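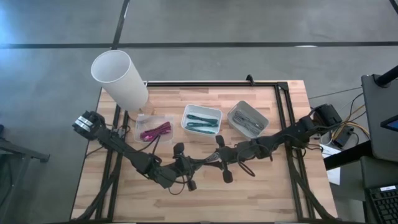

The Drawer Under the Window
A feature on cables, trays and the small art of putting things away
By Fatemeh Ansari

When I moved to Givurcombe I brought four suitcases and one shopping bag of cables. The suitcases were unpacked in two days. The bag stayed behind the door until February, and each time I needed a charger I put my arm inside it up to the elbow and pulled, and everything came out together like seaweed.

I believed this was my private shame. Then I began to ask neighbours for this article, and each one of them led me to a drawer, a biscuit tin, or a box with the name of some old appliance on it. Ratih Wibisono has her drawer under the window in the hall. She opened it for me only a little, the way you open a door to a person selling something.

One colour, one tray

The method I want to describe is simple. You give each colour of cable its own shallow tray, and you put the trays side by side on a table where you can see all of them at once. Pink in the clear tray, teal in the white one, grey in the light grey one. The grey on grey is a matter of taste. My eye finds the pink first and the grey last, and for cables I use every day I would choose it the other way.

I learned it from Nasrin Pakzad, who repaired sewing machines for many years and treats a cable as she treats thread. She does not own a label maker. "If I must read, I am already too slow," she told me. In her flat pink is for telephones, teal is for the computer and grey is for whatever her sons have left behind.

A shallow tray is better than a deep one. In a deep box the second layer is forgotten, and after the second layer comes the third, where I found the cord of a camera I gave away before I emigrated. The tray should be wide enough for a bundle lying down at its full length, with space for the fingers at both ends. I bought mine from Lapiņa, the hardware shop in Trestmont, and paid too much for the clear one.

How to make the bundle

There are two shapes, and people have strong feelings about them. The first is the round coil, made of loops laid one over the other, which sits in the centre of the tray like a small nest. It is kind to the cable and comes open easily. The second is the long bundle, where the cable goes back and forth lengthwise. This one is better when two cables must share a tray, as they can lie one above the other and each can be lifted without waking its neighbour.

For either shape, begin at the plug and let the cable turn the way it wishes. I used to wrap mine around my hand and elbow, very tight, as my father did with the garden hose. Ladan Dehghan, who has worked with stage lighting and has opinions, made me stop. She holds the loops loosely and gives a small twist of the wrist for each one, and at the end she lets the cable fall to the floor to show me that it falls straight. Mine fell in the shape of a question mark.

Then lay the finished bundles on a bare piece of wood for a moment before they go into the tray. On a pale table a teal cable shows every loop, and a loose end is easy to notice and tuck in.

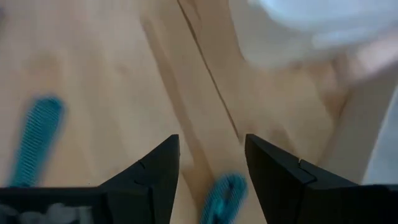 What to let go

Imani Abernathy, my neighbour downstairs, counted her cables for me as a favour. She had 111. She could name the purpose of fewer than half, and she kept the rest for a year in a bag marked with the date 2005-10-31, to see if she would miss them. She opened it one time, for a printer lead, and did not find it there.

I am softer than Imani. I kept two cables that fit nothing I own, only because I like their colour. They have their own place at the end of the white tray. The shopping bag is folded now in the kitchen, and behind the door there is room for my boots.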